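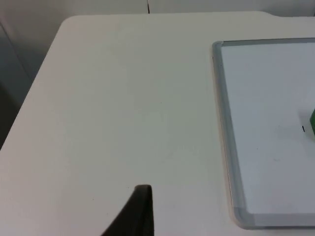 Drenow Wrist Camera and Finger Set
Part no. 3214
Lundlow Automation Supplies, Korkport

£300 excluding VAT and delivery
Available to buy or on trial loan

Overview
Used with trial bench
Fitting
Camera
Fingers
What we found
Loan terms
Questions from customers

Overview

The Drenow set is a small camera on a bracket and a pair of tapered black fingers, sold together as one part. It goes on the end of an arm that already has a parallel gripper with a flat finger mount. The camera looks along the fingers towards the work, so the lower part of the view always has some finger in it. How much depends on how far the gripper is open and which of the two bracket holes you use.

We stock it mainly for people who want to try wrist-camera work on a bench before they spend money on a larger cell. It is also a reasonable replacement for a damaged Drenow camera, as the bracket and the lead are the same as on the older part and can be bought in the set for little more than the camera alone.

The set does not include the gripper, the arm or a controller. If you need any of those, ring us first, as some combinations need an adaptor plate and we would sooner sort that out before the order goes through.

What is in the box

Camera with lead fitted
Bracket, two-position
Left and right fingers
Screws for the bracket and the fingers
Hex key
Printed fitting sheet
Lens cloth

Adaptor plates are sold separately. The Bilgin plate is kept in stock. Other plates are made to order.

Fitting

Power the arm down and take off the existing fingers. Clean the mounting faces, fit the bracket to the wrist side of the gripper and leave the screws slightly loose until the camera lead is run. The lead should follow the arm with a loop of slack at the last joint. Turn the joint by hand through its full travel to see that the loop doesn't catch or pull tight, then do up the bracket.

The fingers are handed. The straighter edge and the sloping edge need to be the way round shown on the fitting sheet. They will go on the wrong way and the gripper will still close, but the tips don't meet squarely and small items roll out. We did this ourselves on the first day.

Once both are on, set the closed position again in the controller. The Drenow fingers are longer than most standard ones, and the tool length must be changed before the arm is moved anywhere near a table. Start high and come down slowly.

Camera

The bracket has a near hole and a far hole. In the near hole the camera sits close to the fingers and gives a larger view of the tips, but it loses the surroundings sooner as the arm comes down. In the far hole you see more of the bench and the fingers take up less of the picture. For pick and place with small parts we prefer the near hole. For anything where the item might start well away from the gripper, use the far one.

Focus is fixed. Exposure can be automatic or locked from the controller software. We advise locking it for work on pale surfaces. Left on automatic, the picture brightened and darkened as the finger took up more or less of the view, and the edge-finding tool gave different results from one approach to the next. With exposure locked it was much steadier.

The camera has no light of its own. It was used here under ordinary overhead lighting. That was enough, although shiny edges such as the metal surround of a whiteboard can show up as bright lines, and a detector looking for strong edges will sometimes pick those first.

Fingers

The tips are rounded and slightly squared at the end. They are meant for general handling of blocks, pens, cloths, small boxes and similar. They are too broad for picking a thin washer off a flat table, and we'd point you to the narrow Drenow fingers for that, or to a suction cup.

Because they are dark, they stand out well against a light bench. Against a black mat they do not, and Cameron Ritchie, who did the vision side of our trial, had trouble getting a clean outline of the tip on the mat we normally use. We took the mat away for the rest of the work.

Fingers are a wear part. Replacements are sold in pairs. Check the gripping faces for nicks when you clean them, and wipe with a damp cloth only. Solvent board cleaner should be kept off them.

Used with: trial bench

We ran the set at Korkport on our own bench, a plain white table against a panelled wall, with a whiteboard laid flat on top. The whiteboard was there to give the camera two pale surfaces with a frame between them. White on white is a common complaint from customers who have tried cheaper cameras, and it's the thing we are asked about most.

The task was kept simple. The arm began over bare table, moved across until it found a coloured item on the board, came down, took hold of it, lifted it, and put it back on the table side. We did this 40 times with the Drenow set and 40 times with each of the other two sets on the bench, a Bilgin camera with Bilgin fingers and our own Lundlow basic set. Arm, gripper and controller stayed the same throughout. The speed was set low and not altered.

Ruairi Cairns set up the arm and Marisol Ridgeway kept the log. The item was put down by hand before each run, in a different place on the board.

What we found

Set: Drenow 3214
Completed: 37 of 40
Missed: 3
Notes: All the misses were with the item close against the board frame. The finger touched the rail on the way down and the arm stopped.

Set: Bilgin camera and fingers
Completed: 35 of 40
Missed: 5
Notes: Sharper picture than the Drenow. Fingers shorter, so the gripper body has to come nearer the table. Two misses were at the frame, the rest were poor grips on a corner.

Set: Lundlow basic
Completed: 28 of 40
Missed: 12
Notes: Most misses came from the camera failing to find the item at the start. Once it had been found, the grip was usually good.

The Drenow and the Bilgin are close enough that we wouldn't choose between them on these results. The Bilgin has the better camera. The Drenow fingers have more reach and were easier to line up by eye on the monitor. Our own basic set costs less and is fine where the item is always in the same area, which covers a good many jobs, but it isn't the one to buy for searching across a wide bench.

Height over the board caught us out. A board lying on a table is higher than the table, and a frame is a little higher again. If you teach the pick height on the bare table and then use it over the board, the fingers will press down harder than you want. Teach both heights and switch between them, or put the item on the table and leave the board out of it.

Small marks on the board were another matter. Marker specks were picked up as possible targets when the detection was set to look for anything dark. Setting it by colour cured this. Setting a minimum size also works, and is the better choice if your items vary in colour.

We did not test with wet items, with anything heavy, or at full speed. The trial says nothing about how long the fingers last.

Controllers

The set has been run on the Drenow controller and, with the adaptor lead, on the Bilgin one. On the Bilgin controller the camera appears as a general device, so the live picture and locked exposure work but the Drenow tip overlay doesn't. The overlay draws a small cross where the tips will close. It's handy for teaching and we missed it, but nothing depends on it.

Software settings used in the trial can be sent on request. They will need changing for your own lighting.

Loan terms

A loan set can be had for up to 3 weeks. We take the full price as a deposit and return it when the set comes back complete. Marks on the fingers are expected and not charged for. A scratched lens is charged for. Please send back all the screws, as the bracket ones are an odd length.

If you decide to keep the set, we send out a new one and the loan set comes back to us.

To arrange a loan, contact Yaw Owusu at the Korkport counter with the make of your gripper and a photograph of its mounting face.

Questions from customers

Can I use the fingers without the camera?
Yes. Leave the bracket off. The finger screws are separate.

Will it read barcodes?
Large ones, held still. It isn't sold for that and we would suggest a proper reader.

The tip of one finger covers the spot I want to see. Is the bracket faulty?
Probably not. Try the far hole. If the gripper is closed on approach, open it a bit and the view between the fingers is clearer.

Can two cameras be fitted, one each side?
The bracket takes one. Do-yoon Cho in our workshop has made a double bracket for a customer and can quote for another, but the Drenow controller will only show one picture at a time.

Does the camera need calibrating again after the fingers are changed?
Not if the bracket hasn't been moved. Check the tool length all the same.

Related parts

Drenow replacement fingers, pair
Drenow narrow fingers, pair
Bilgin adaptor plate
Bilgin adaptor lead
Lundlow basic camera and finger set
Spare bracket screws

Page last updated 12/06/2023. Prices are checked when an order is placed. Trial results are our own and were not paid for by either maker.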